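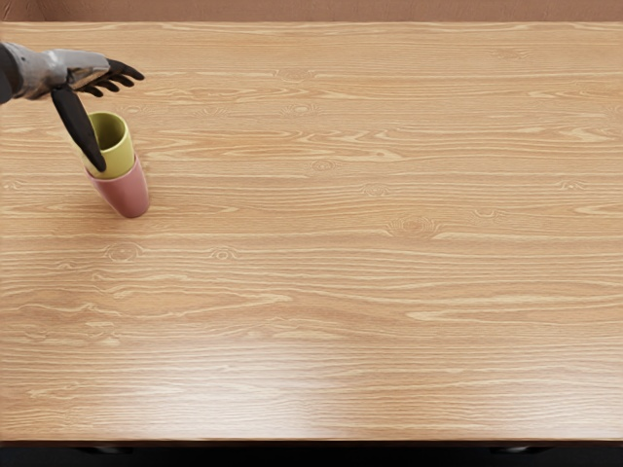 Two cups, stacked, on a light wooden table

Looking after a wooden kitchen table (and the things that stand on it)

3/9/24 — posted by Jedstead Kitchen Notes

1,328 shares | 155 comments

I keep getting asked about white rings, so let's start with those and then wander off into everything else I've learned from living with the same table for far too long.

White rings first

A white ring is damp that has got into the finish. It's the cheerful kind of mark, and most of mine have come out. Leave it alone overnight before you do anything, as fresh ones sometimes fade by breakfast. If it's still there, lay a clean cotton tea towel over it (folded once, nothing printed on it) and go over it with a warm, dry iron, no steam, for a few seconds at a time. Lift, look, go again. I've had rings vanish on the third go and I've had one that took most of an evening while I listened to the radio, so don't lose heart.

If you don't fancy an iron near your table, and I completely understand, a dab of plain mayonnaise left on for an hour does a fair job. Yes, it's horrible. Wipe it off with kitchen roll and then a barely damp cloth. My sister-in-law swears by petroleum jelly left on overnight, and I've tried it once with middling results, though I may have been stingy with the jelly.

Black rings are another matter. The water has gone through the finish and into the wood itself, and you're looking at sanding, or oxalic acid, or a fruit bowl placed very carefully on top. I have a fruit bowl.

Everyday wiping

I used to spray the table with whatever was under the sink. Please don't! The lemony antibacterial sprays left mine tacky in the spots where we sit, and it took me ages to work out why sleeves were sticking to it. Now it's a well wrung cloth, one drop of washing-up liquid in a bowl of warm water, wipe with the grain, dry it straight off with a tea towel. Two minutes, even with the homework in the way.

For tackiness that has already built up, mix a splash of white vinegar into plenty of warm water (a tablespoon to a pint is what I use) and wipe a patch at a time. Try the underside first. I always say that and I only sometimes do it, but the time I didn't was the time I took the shine off a corner, so there you are.

Crumbs in the gaps

If your table has a leaf in it, or boards with gaps between, you'll know the misery. A wooden cocktail stick is best for the packed-in stuff, then the hoover with the little brush on. A knife will do it faster and you'll regret it — I've got a scratch near the end that I look at every single morning. An old, clean paintbrush lives in our cutlery drawer now just for this and everybody has stopped asking about it.

Oiled or varnished?

You need to know which you've got before you put anything on it. Drop a little water somewhere out of the way. If it sits there in a bead for ten minutes, there's varnish or something like it. If it slowly darkens the wood, you've got oil or wax, or a finish that has had enough.

Oiled tables want feeding. I do mine in January, when the heating has been on for weeks and the wood looks thirsty, and then again whenever it starts looking pale where the plates go. Thin coat, rubbed in with a lint-free cloth, wait a quarter of an hour, rub off every bit you can. The mistake I made for years was leaving it on "to soak in" and ending up with something like flypaper. Thin, thin, thin.

And lay the oily cloths out flat to dry outdoors before they go in the bin. They can heat up and catch fire all by themselves if they're scrunched up, and I'm not being dramatic.

Pen, glue, wax and jam

Felt tip on varnish usually comes off with a bit of white toothpaste (not gel) on a damp fingertip, rubbed in tiny circles. Biro is harder. I've had luck with a pencil rubber, oddly enough, if you catch it the same day.

Candle wax — ice cubes in a sandwich bag, sit it on top till the wax goes brittle, then flick it off with an old loyalty card. Buff whatever's left with a soft cloth.

PVA glue, leave it to go hard and lift it with a fingernail. Jam, hot cloth held on for a count of ten. Porridge I can only describe as cement, so get it early.

Cups and mugs

A lot of table trouble starts with the bottoms of cups. That unglazed ring on the foot of many mugs holds water after a wash, and it's gritty too. Run your finger round it! If it feels like sandpaper, rub it over with a bit of fine wet-and-dry paper under the tap, rinse it well, and it'll stop leaving those faint grey arcs on everything. I did the whole cupboard one wet afternoon and was very pleased with myself.

If you stack your cups, dry them properly inside first, or you'll get that musty whiff when you pull them apart. And if two have stuck together, stand the bottom one in warm water and put some cold in the top one. Give it a minute and a gentle twist. Not boiling water, not with glass, and don't bang them on the worktop (ask me how I know).

Tea stains inside cups: a teaspoon of bicarb, just enough water to make a paste, rub round with a finger, rinse. I've given up on everything else.

Coasters

We own loads and use about three. The cork ones are the only sort that don't stick to the cup and then drop off halfway to your mouth. The slate ones look smart but check the little felt feet, as ours lost two and went on to do more damage than the mugs ever did.

Next time I'll be doing drawers that stick, and what to do with that one cupboard door that never quite shuts. If you've got a cure for black rings that doesn't involve sanding, pop it in the comments please, I've still got that fruit bowl and it's out of season for anything nice to put in it.

155 comments — add yours

Contact | © Jedstead Kitchen Notes | Back to top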